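Home | Minutes | Bylaws | House Rules | Contact

EDELL COURT HOUSING COOPERATIVE
Minutes of the Regular Board Meeting

Date: 13/04/2025
Place: Ground floor meeting room, Edell Court
Present: Chair, Vice Chair, Secretary, Building Manager, two members at large
Absent with notice: Finance Officer
Residents attending: see sign-in sheet, held by the Secretary

1. Call to order
The Chair called the meeting to order at 3 p.m. A quorum was present. The agenda was adopted with one change: item 7 (bicycle storage) was moved ahead of item 6 (pet rules) at the request of a resident who had to leave early.

2. Minutes of the February meeting
The minutes were approved with one correction. Under "Roof drains," the words "east stairwell" should read "west stairwell." The Secretary will post the corrected copy.

3. Building Manager's report
3.1 Boiler. Erkora completed the annual inspection. The pressure relief valve on the second boiler was replaced under the service contract. The inspector recommended that the expansion tank be checked again before the next heating season. Accepted.
3.2 Elevator. Door sensor fault on the fourth floor, reported twice since the last meeting. The contractor adjusted the sensor on the second visit. The Building Manager will keep a log of any further stops.
3.3 Roof drains. The west stairwell drain has been cleared. The ceiling stain below it will be repainted when the plaster meets the moisture limit in the painting specification.
3.4 Keys. Two storage room keys remain unreturned. Letters have been sent to the units concerned.

4. Finance
The Finance Officer submitted a written report. The reserve fund contribution was made on schedule. The invoice from Cultent for lobby lighting, in the amount of $1320, was compared with the quote and found to match it. Motion to pay the invoice from the maintenance account. Seconded. Carried, no votes against.

A resident asked why lobby lighting was charged to maintenance and not to the reserve. The Vice Chair replied that the work replaced existing fixtures like for like and fell under the maintenance heading in the bylaws.

5. Waste and recycling
5.1 The hauler has rejected the mixed recycling container on two occasions. The reason given both times was bagged household waste in the container.
5.2 The trash chute was blocked on the third floor in February. The blockage was made up of cat litter from a bag that had split inside the chute. Cleaning was carried out by the Building Manager and took one working day.
5.3 The Board discussed the wording of the present rule, which says only that litter must be "properly wrapped." Residents have read this in different ways. Some tie a single bag, some use paper sacks, and some empty the tray straight into the chute.

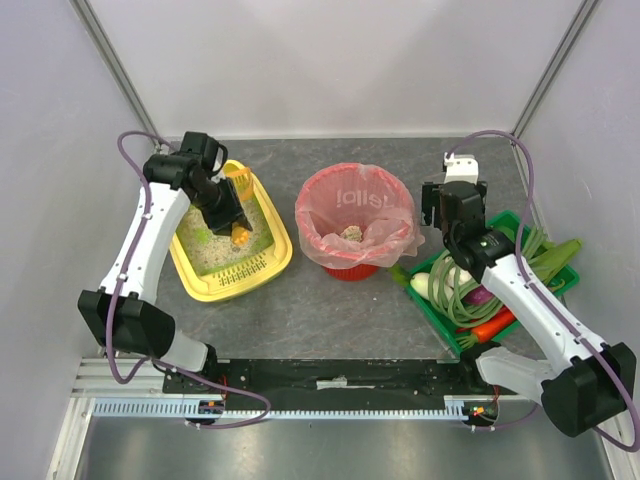 5.4 The following wording was proposed: "Pet litter of any type must be placed in two closed bags and carried to the ground level container. It must not be put in the trash chute, the toilet or the organics bin." A member at large asked whether plant-based litters sold as flushable should be exempt. The Building Manager advised against an exemption, given the age of the drain stacks and the shallow slope of the main line under the parking area.
5.5 Motion to adopt the wording in 5.4 with effect from the first day of next month. Seconded. Carried with one abstention.
5.6 The Secretary will put the new wording on the chute doors and in the welcome packet.

6. Bicycle storage (moved from item 7)
The room has 35 spaces, all of them assigned. There is a waiting list. The Board agreed to tag all bicycles and to ask owners to confirm use. Bicycles with an unclaimed tag after 79 days will be moved to the locked cage. Disposal will be taken up at a later meeting, after the bylaws have been checked. A request for a wall-mounted pump was deferred.

7. Pet rules (moved from item 6)
The registration form will be revised to include the unit number and a contact for emergencies. The limit on the number of animals per unit was left unchanged. A proposal to allow dogs in the rear courtyard before 8 a.m. did not receive a second.

8. Correspondence
8.1 Letter from the Cabanatuan Street block association about shared snow clearing. The Vice Chair will reply and ask for a cost breakdown.
8.2 Complaint about noise from the laundry room after 10 p.m. The posted hours will be repeated in the next notice.

9. Action items
Secretary: post corrected February minutes; chute door notices; laundry hours.
Building Manager: elevator log; repainting below west drain; bicycle tags.
Vice Chair: reply to block association.
Finance Officer: payment to Cultent.

10. Adjournment
The meeting was adjourned at 4:50 p.m. The date of the next meeting will be posted in the lobby.

Recent items
Minutes of the February Board Meeting
Boiler Inspection Notice
Bicycle Room Waiting List Form
Pet Registration Form
Laundry Room Hours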